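Budget for a small tabletop arm, what am I forgetting?

dukisano_lab
We're pricing one arm for pushing and sorting tests on small parts. The quote covers the arm and controller. What else should go on the request? It's due 4 Aug 2026.

Anong Srisuk
Table, mounting hardware, spare tips and test pieces. We put in for our table in March and it was the slowest item. Get one with a hole grid so you can move things later. Our extras came to $576 before shipping. For pushing you don't need a gripper on day one. A plain rod works fine and is cheap to replace.

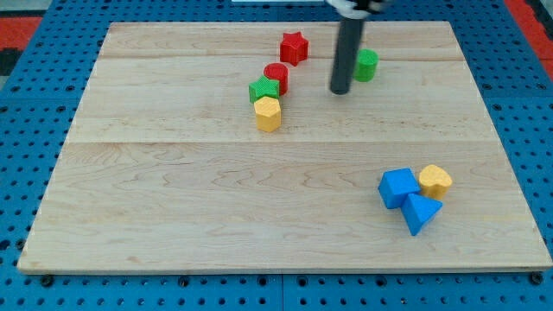

Put a flat wooden board over the grid too, or small pieces will catch in the holes. Eight blocks in four colors and a few different shapes is plenty to start with. Print them yourself if you can. I'd hold back $50 for bolts, you will buy the wrong length once.

Hestska
Check whether the quote includes the emergency stop. Ours didn't.

quintana
Following, same problem here. Does anyone know if Drumis ships tables assembled?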